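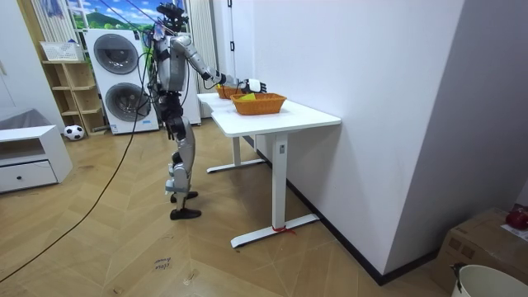 Woven baskets on a sit/stand desk, yes or no?

dotty_h
Fri 14 August
ok so white height adjustable desk, up against a white partition, and I went with two orange woven baskets on top instead of drawers. One wide one in the middle, a bit smaller one toward the back. Question is do they stay on the desk or do I find a shelf. Desk is the Ellwood, baskets are Girnasora. Floor is light herringbone so the orange looks great imo

marn48
Keep them. Color is the best thing in there, desk and partition are both white

gridlock_pete
Off the desk. Anything loose on a desk that goes up and down is asking for it. Lost a full pen tray off mine in April

marn48
did it fall or did you knock it

gridlock_pete
Knocked it. Still.

sunporch
Baskets are fine but wide ones eat the whole top. You get what, a strip in front for your arms? I'd keep the small one and put the wide one on a shelf. Also woven bottoms scratch, felt pads, 2 bucks

dotty_h
scratching hadnt occured to me. Felt pads ordered. I mostly stand there and sort stuff so I dont need much arm room, things go in the wide one and then get put away later (or dont)

tallboy_17
So it's a junk basket

dotty_h
it's a landing zone

tallboy_17
Junk basket

quietoak
What's the red tie at the bottom of the front leg for? Mine came with nothing like that

dotty_h
marks which desk is mine, we have a few the same. Ribbon was in a drawer. Keeps sliding down to the foot tho

quietoak
Velcro strap. Ribbon on a smooth leg wont hold

cordwrangler
Partition behind it is handy, hang a rail. Dotwood does one that clamps over the top edge, no drilling. Baskets on hooks, desk clear, everyone happy

gridlock_pete
^ this

marn48
Disagree, then the desk goes up and bumps into the baskets. Measure at FULL height first. I had the Clultar rail and had to take it down after a week

cordwrangler
fair, forgot about that. Offset it to one side then

sunporch
or just leave the baskets where they are, they're baskets

dotty_h
Leaning that way. Plan: pads on both, back one stays, wide one gets a trial of not being full of junk. Will check how thick the partition is for the rail, anybody know the max the Dotwood clamp takes?

cordwrangler
not offhand, it's on the box. will look tonite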